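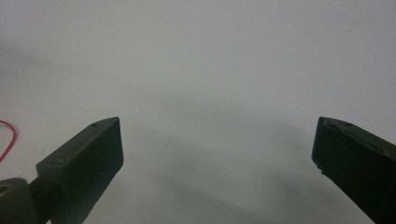

格鲁斯维尔（Grusville）图书馆手稿部启动多光谱成像项目，重读一部十三世纪航海账簿

2020年10月25日，格鲁斯维尔讯

一部在库房里沉睡多年的羊皮纸账簿，本周开始接受逐页成像。格鲁斯维尔图书馆手稿部与蒂鲁斯（Tirus）文物成像实验室合作，希望读出账簿中因水渍和铁胆墨水褪色而难以辨认的文字。账簿由港口商人家族皮门特尔（Pimentel）家族保存下来，馆内一直称作“皮门特尔账簿”，共421页，记录了十三世纪后半叶往来海船的货物、船员工钱和沿途的停泊费用。

账簿前半部分字迹尚可，早年已有学者抄录。后半部分情况就差得多：墨色淡到与皮面几乎分不开，有几叠纸页的边缘还粘连过，分开之后留下大片褐色水痕。过去的研究者只能在斜光下逐字猜读，同一个地名常常出现三四种不同的抄法。

“我第一次翻到后半部时，只认得出几个数字和一个船名，”手稿部主任吉塞拉·戈多伊（Gisela Godoy）说，“上周我们拿其中一页做试拍，处理后的图像一出来，整整两行字就在屏幕上，连抄写员改错时划掉的那个词都看得清。我们几个人围着屏幕读了一个下午，谁也不想去吃饭！”

成像工作由罗贝尔·阿莱姆内（Robel Alemneh）主持。每一页要在11个波段下分别拍摄，从近紫外一直到近红外。墨水残留和皮面在不同波长下的反应不一样，把各波段的图像对齐、叠合，再做统计处理，原本混在一起的痕迹就有机会分开。拍摄时房间遮光，湿度保持恒定，书页由保护人员翻动，打开的角度也有严格限制，以免牵动原来的缝线。

“铁胆墨水褪色以后，会在皮面里留下一些变化，肉眼看不到，紫外光下却常常很清楚，”阿莱姆内介绍，“难办的是水渍。水把墨迹带到了旁边，有些地方正反两面的字也叠在一起。我们要为这些页单独写处理程序，可能一页就要试很多遍。”

在成像之前，保护师达亚内·梅雷莱斯（Daiane Meireles）用了整个夏天检查账簿。六月，她和同事完成了逐页的状况记录，加固了松动的书脊，并为起翘的页角做了局部压平。检查中还有一个意外收获：封底内侧的衬纸是用旧文书裁成的，上面残留着一段更早的文字，方向与账簿正文垂直。从字形看，它可能出自一份教会诉讼记录，也可能是一封书信的草稿，目前还不能下结论。这块衬纸已经列入拍摄计划，将在正文完成后单独处理。

“裁剪旧文书来做装订材料，在当时很常见，羊皮纸太贵了，没有人舍得丢，”梅雷莱斯说，“可是每次碰到，心里还是会跳一下。上面那半个大写字母写得非常漂亮，我特别想知道它后面接的是什么。”

对中世纪贸易史的研究者来说，账簿后半部分的价值尤其高。根据已经抄录的部分，船队每年春天出港，沿海岸南下，在费尔纳诺（Fernano）补给淡水和咸鱼，再转往更远的市场。前半部分共提到36艘船，多数附有船长姓名。后半部分的条目更密，格式也有变化，似乎换了一位抄写员。经济史学者布彭德拉·瑙蒂亚尔（Bhupendra Nautiyal）负责文字释读，他最关心的是工钱一栏。

“商人的合同留下来的不少，普通水手的名字却很难找，”瑙蒂亚尔说，“这本账簿会写某人预支了多少、买鞋扣了多少、生病时少领几天。要是后半部分也能读通，我们就可以跟着同一批人走过好几个航季，看他们什么时候涨了工钱，什么时候换了船。这样的材料我等了很久。”

试拍的那一页已经给出了线索。新读出的两行记录了一次修补船帆的开支，并提到一位名叫“玛塔”的缝帆人，她领取的是现钱。女性以工匠身份出现在港口账目中并不多见，研究小组正在核对她的名字是否还在别处出现。瑙蒂亚尔提醒，目前只有一页的结果，读法还需要由另外两位古文字学者独立复核。

项目也会面向公众。教育专员阿内尔·雅各布斯（Anel Jacobs）正在筹备一个线上释读平台，读者可以对照处理前后的图像，尝试辨认单个词语，提交自己的读法，再由研究小组审核。平台附有字母表和常见缩写的说明，没有学过古文字的人也能上手。首批将开放最多530幅图像，包括账簿前半部分已经确认释文的页面，供初学者练习。

“我们请一些中学生试用过早期版本，他们比我预想的还要较真，为了一个字母是n还是u，能争上二十分钟，”雅各布斯笑着说，“其实专家们开会也是这样的。”

拍摄工作将分批进行，每批之间账簿会放回库房静置，由保护人员复查后再继续。全部原始图像、处理后的图像和拍摄参数都会存入图书馆的数字馆藏，释文完成一叠、发布一叠。成像期间，账簿原件暂停借阅，研究者可以向手稿部申请查看早年的黑白缩微胶片。

关于皮门特尔账簿

皮门特尔账簿为羊皮纸写本，木板包皮装订，正文以当地商用拉丁文书写，夹有不少方言词汇。账簿由家族后人捐赠入藏，此前仅有前半部分经过整理。

媒体联络

格鲁斯维尔图书馆手稿部，联系人：阿内尔·雅各布斯。媒体如需试拍页的高分辨率图像或安排采访，请与手稿部办公室联系，并注明刊发媒体名称和截稿时间。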